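Roulements qui grincent après la pluie, que faire ?
Posée par Zoriana Hordiienko

Bonjour à tous ! J'ai repris le skate en mai (à mon âge, oui) et j'ai roulé dans les flaques avec mes Brasine. Depuis, la roue avant gauche couine — je les jette ?
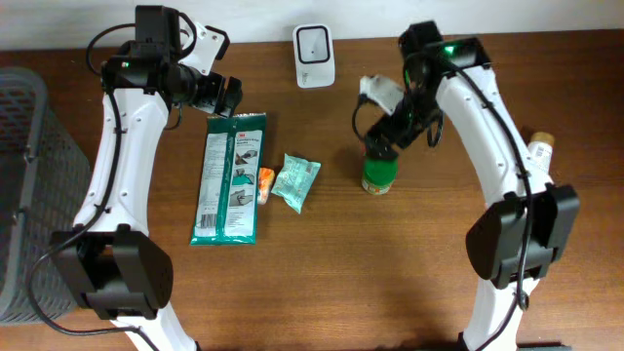 Ce serait dommage, je les aime bien et le budget est serré.

Efua Abubakari
Surtout pas ! Démonte, nettoie au dégraissant, sèche bien, puis 2 gouttes d'huile par roulement. Les miens ont repris vie comme ça.
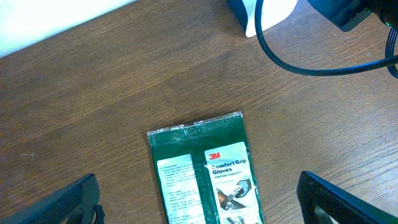 Page 2

Yen-ting Yang
Pareil. Et pas de dégrippant comme lubrifiant, hein.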